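From: Farzana Jadoon
To: handheld-demos list
Subject: Re: [handheld-demos] How many demos before you stop and train?

On a morning in September, Evangelista wrote:

> We've been at the kitchen set for a month and have 300 good
> demonstrations of the lid task. Half of us want to stop and train.
> The other half want to keep going until the numbers look
> respectable. Also, has anyone compared the hand-held gripper with
> the leader arm for this sort of thing? Our leader arm people are
> very loyal to their leader arm.
>
> And please, a file naming rule. I am begging.

Train now. Train on the 300, watch it fail, and write down where it fails. We kept going on the Lurnotov drawer task until we had 1849 demonstrations, which felt like wealth, and then found that nearly all of them started with the hand in the same place. The policy was superb as long as you put the arm exactly there. Move it over a palm's width and it reached for a drawer that lived in its imagination. We could have learned that in the first week.

On the leader arm: I like ours too, and I've also spent entire afternoons waiting for it to come out of a fault state. For pushing, pressing and lifting things by an edge, people are quicker with the gripper in their hand, and they move more like themselves. The trouble is that they move too much like themselves. Your wrist will happily take a route the robot's wrist can't, and you won't hear about it until replay. Sodik runs every session through the arm's joint limits before lunch and throws out the bad ones while the operator is still around to be embarrassed. I recommend this – the second session is always better.

The leader arm still wins for anything where you need to feel the robot run out of reach. If a task has you leaning over the table, do a small batch by remote control first. You'll know quickly whether the arm can get there at all.

A few things we do for appliances in particular:

Pinch slowly near latches. A person knows where the button is and jabs it. The policy learns the jab and none of the knowing.

Pause for a beat at contact. We ask for up to 2 seconds. Operators hate it and will tell you so.

Don't tidy the table between takes. Move the food and the dishes, leave some clutter, let it be lunch.

Shiny white plastic is a pest under bright lights. Turn the lights down before you start blaming the network. We blamed the network for a good while.

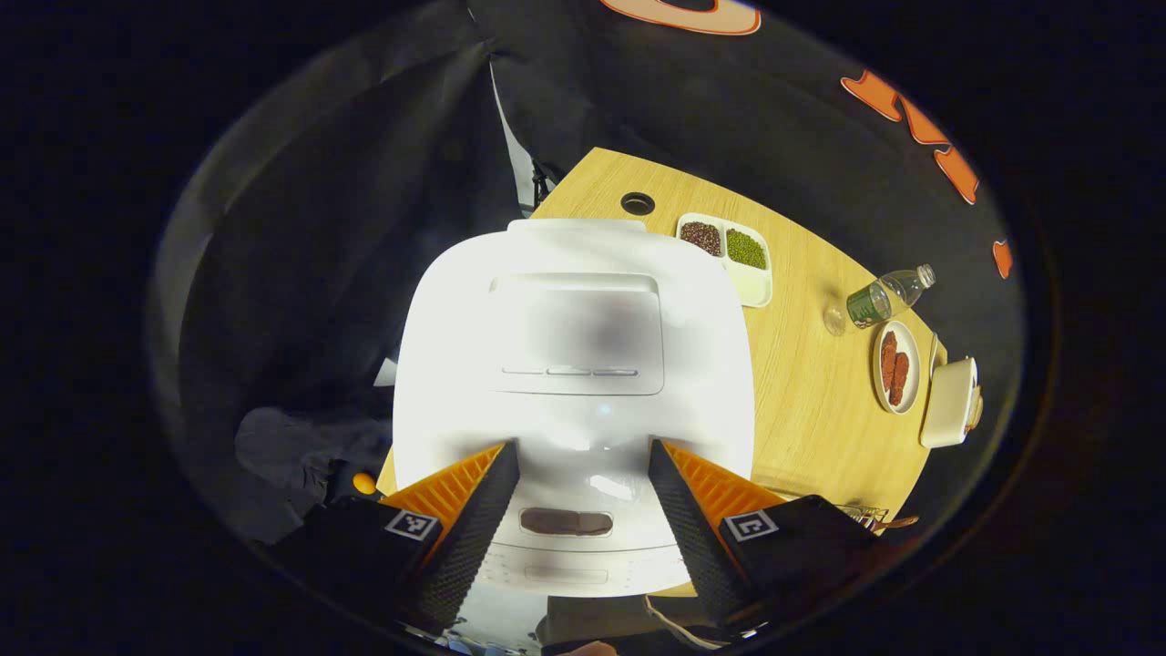
Do the fingers on the gripper have to match the fingers on the robot?

They should be the same shape and the same pad material, mounted at the same angle, or the grasps that worked in your hand will slip on the arm. If you swap pads halfway through, log it and treat the new ones as a separate batch.

As for naming: task, operator, batch, take, in that order, lower case, no spaces. The Zakberg folder on our server contains "final", "final2" and "final_real", and I'm told the middle one is good. We settled on 5 operators per task, by the way, mostly so that no one person's elbow becomes the house style.

Happy to send the replay script to anyone who wants it. The comments are in a mood, but the code runs.

Farzana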